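Onishi folding tray table, white: review after 7 months

Reviewed by Aoi Kamata

The Onishi is a light-duty tray table sold for bedrooms and small apartments. I bought it as a surface for sorting and packing at the foot of the bed, where a desk will not fit. The comparison model was the Clenberg side table, which I used before it.

Assembly took some 10 minutes. The legs seat firmly, but the locking collars need a second turn after the first week of use. On a wood floor the feet do not slide under normal side pressure. There is no height adjustment.
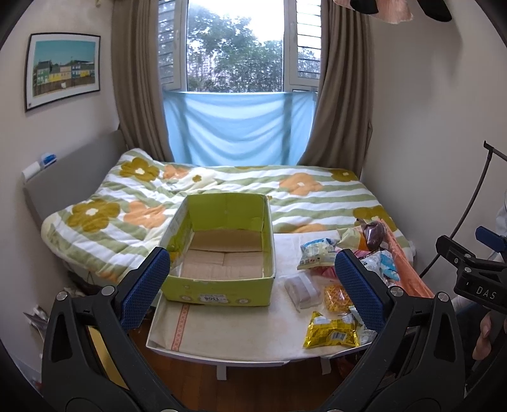
Fulell Residents' Association | Home Goods Lending Group

The top accepts an open carton with space to the right for the items going into it. For snack boxes I put the carton down first and keep the wrapped cakes and bags beside it, within reach of one hand. A thin cloth is recommended. The bare tray is smooth, and light packages slide when the carton is moved. The cream cloth with the reddish stripe is my own and does not come with the table.

Load: a full carton of snacks produces no visible sag. I would not use the table for books or canned goods. With the weight placed at one end, the opposite legs lift slightly under hand pressure. The Clenberg did not do this, but it is heavier and does not fold.

Cleaning: a damp cloth is enough for crumbs and sugar. Tape residue took longer and left a dull patch near one corner.

Folded, the table fits behind a door. The hinge pins on the group's 2 lending units show light wear and no play. Mingxuan Qin holds the spare collars.

Rating: 7 out of 10. Suitable for packing, sorting and meals. Unsuitable as a work desk.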